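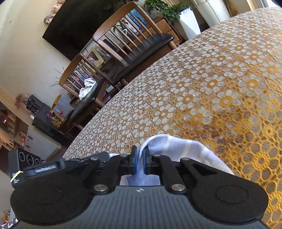

**Why do clothes get creases?**

Cloth is made of tiny threads, and the threads are made of even tinier fibres. Squash them, sit on them, leave them in a heap, and the fibres bend and get stuck that way.

Cotton is the worst for it. Inside each fibre are long chains, much too small to see. Little links hold the chains side by side. Water gets in, the links let go, the chains slide about. Then it dries. New links. Whatever shape the cloth was in, it keeps.

So a shirt dried in a ball = a ball-shaped shirt, sort of.

## What does an iron do?

Heat loosens the links. Steam helps alot. The weight pushes everything flat, and then it cools and the links join up again. Flat this time. (Irons are very hot, so grown-ups only unless one is helping you.)

## Wool is different

Wool fibres are curly and springy. Bend them, they mostly bounce back. Hang a wool jumper in a steamy bathroom and some creases drop out by themselves.

Polyester too, hardly creases. It's a kind of plastic.

## Try it

You need two old cotton hankies.

1. Wet both. Squeeze them out.
2. Scrunch one up, put a elastic band round it.
3. Lay the other one flat and smooth it with your hands.
4. Leave till tomorrow.

Which one is crumplier? Now wet the crumply one again and dry it flat.

Next page: why socks go bobbly.

Words by Yesenia Agudelo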